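12/8/22
By the newsletter editor

I should own up first. When the Fodthorpe robotics club asked for a page in this issue I said no, and then I said perhaps, and then I was told it had been promised. So I went along to Wostgate on two club evenings to see what our young people are getting for the money, and I came away less cross than I went in, though not by as much as the club would like.

For anyone who missed the spring appeal, the club wants to enter the Brarnton student challenge later this month. Teams build nothing from scratch. They get the same task, a small gear assembly, and they have to make a pair of robot arms do it with no hands helping. The arms cost a good deal more than the 3,000 pounds that was raised, and the rest came from a grant I have not been shown the paperwork for. I am told it is all in order. I would still like to see it.

My first objection is a plain one. The members are between 13 and 17, and a child of 13 can put a gear on a pin. I did it myself, left-handed, while somebody was looking for the right cable. It took me a few seconds. The team's best time that evening was long enough for me to drink a mug of tea and wash it up, and that was for one gear. When I said so, I was told very patiently that speed was not the point. I have noticed that speed is never the point until somebody gets quick at it, and then it is on the poster.

My second objection is to the word "learning". It was used of the pupils, which I accept, and also of the software, which I don't. The way the club goes about it, a pupil moves the arms through the job by hand controls, over and over, and the computer stores each go. Then it has a try on its own. The team had 200 goes stored when I first visited and wanted more. If one of my own children needed showing 200 times how to lay a table, I would not be writing to the parish about how well they were learning.

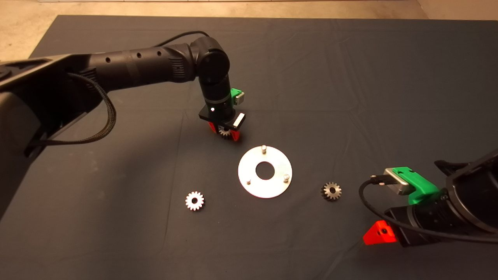 The task itself is simple to explain and I do think it was a sensible one to pick. There is a base with pins on it, and there are loose gears, and the gears must go on the pins and sit flat. The base is a round metal plate with a big hole through the middle and three short pins standing up from it, and the arm has to bring a little toothed gear over in its red-orange fingers without dropping it or letting it tip. The hole in a gear is not much wider than the pin it goes on. If the arm is out by the thickness of a fingernail the gear lands crooked, and then it jams, or it slides off and has to be fetched back by a teenager. I saw plenty of fetching.

What changed my mind, as far as it has been changed, was the notebook. Every failed go gets written down in it, with a guess at the cause. Some of the guesses are poor. One page says only "bad vibes" and has been ticked by two people. But a good many are careful, and you can follow an argument across several pages over whether the gears were slipping in the fingers or whether the fingers were coming down at a slant. They settled it by changing one thing at a time and leaving everything else alone. I know grown adults on our own drainage group who have never managed that.

They also had a row about the cloth. One side said it should be pulled flat before each go, the other said a robot that needs an ironed tablecloth is no use to anyone. I am with the second lot. They lost the vote.

There was a talk from a visitor too, by video link, on a scheme at Seppälä where school clubs share their stored goes with one another so that each does not start from nothing. It sounded useful. It also went on for 40 minutes, and by the end two members were playing cards under the desk.

So, is it worth it? I can't tell you yet, and I would be wary of anyone who can. The club's leaflet talks about "the engineers of tomorrow" – the leaflet for the old pottery kiln talked about the potters of tomorrow, and we all know where the kiln is now. A club that lives or dies by one costly bit of kit needs a plan for when the kit breaks, and when I asked for one I was told it was being looked at.

I would also like to see more than the same five faces. Five is the number who turn up every time. The sign-up sheet is a good deal longer, and somebody ought to ask the others why they stopped coming. My own guess is that there are two arms and one set of controls, and a lot of sitting about for everybody else.

The club meets at Wostgate through August, in the downstairs room, and visitors are welcome if they keep their hands off the table while the arms are moving. Parents who want to go to Brarnton should put their names on the list by the door, as the minibus is nearly full. The result will go in the next issue, whatever it is.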